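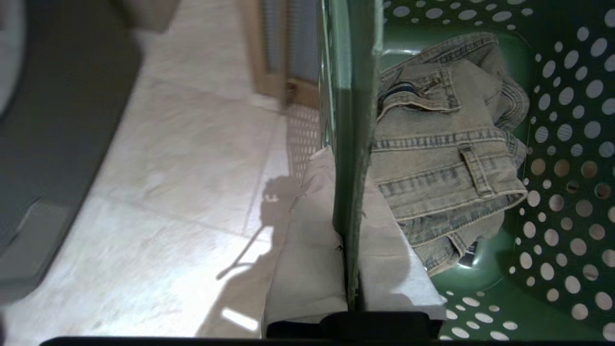

How often do jeans need to be washed? I wash mine after 5 to 7 wears, or sooner if they have food or mud on them.

I used to wash them every time I did a load, mostly out of habit. Then I moved to the apartment in Andlow, where the water is hard and the machine is small, and a light pair I liked went stiff and pale at the knees in one winter. That got me to slow down.

The routine now is simple. At the end of the day jeans go over the chair if they are fine and in the basket if they are not. I fold them before they go in the basket. I know that sounds pointless for dirty clothes, but a folded pair takes up half the space and I can see what is under it.

The basket is the green plastic one with round holes in the sides. I like the holes. My old basket in Dralham had solid walls and anything damp at the bottom smelled by the second day. Plastic also wipes clean, and it can sit on the tile without soaking anything up.

Towels and other damp cloths go over the rim first and get dropped in later, when they have dried out. Light things stay away from new dark denim. Old faded jeans can go in with almost anything, but I still keep them apart from white towels because of the lint.

For the wash itself:

Zip up, button closed, pockets empty.
Inside out.
Cold water, short cycle, half the detergent the bottle says.
No softener.
Hang by the waistband, not over the line.

My sister-in-law in Bredach uses her dryer for all of it and her jeans look okay to me, so take this for what it is. I don't own a dryer. In April a pair takes a full day on the rack by the window, and the waistband is always the last part to dry.

Next I want to replace the drying rack. One of the legs has been taped since the move and it leans when I hang more than two pairs on it.

Posted April 14, 2025

7 comments
5 shares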